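Can they do chores yet? (sorry, this again)

hestier_mop
Every September somebody in this forum announces that laundry is solved, so I'm getting in early. Is there a machine that can clear a kitchen counter without me standing next to it holding my breath? My dishwasher is the most advanced robot I own and it still needs a human to scrape the plates.

torquewrench24
Depends on the counter. We run two arms at the shop, packing brackets into trays, and they're great until a bracket lands upside down. Then they're furniture.

slowgrip
Brackets are the easy end. Soft, shiny, bunched-up stuff is where it gets humbling. Fingers over a bunch of plastic grapes, which is about where fruit handling stands at my end:

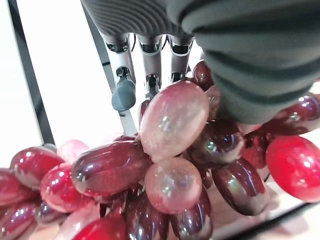

Brurndale_Dave is going to say suction cups, and before anyone else does, suction cups are fine for boxes and I have never once wanted to eat a box.

Brurndale_Dave
I was going to say suction cups, yes. Also that you're all too gloomy. Our line moves 400 cartons a shift and the only one who complains is the guy who used to lift them, and he complains that he got moved to paperwork.

slowgrip
Cartons are the same shape on Monday as they were on Saturday. A bunch of grapes isn't the same shape after you touch it.

hestier_mop
So that's a no on the counter.

clirkovier
Disagree with the no. Give it a fixed kitchen, the same 24 dishes and all night to do it, and I think it's doable now. Slow, but I'm asleep, so what do I care.

torquewrench24
You'll care when it gets to the wine glass.

clirkovier
I own tumblers.

Brurndale_Dave
Van den Broek in the conveyor subforum has a long post on failure rates if anybody wants numbers. Reply 301 or thereabouts, bring a snack.

hestier_mop
Bringing grapes. Going to pick them off the stem myself, like an animal.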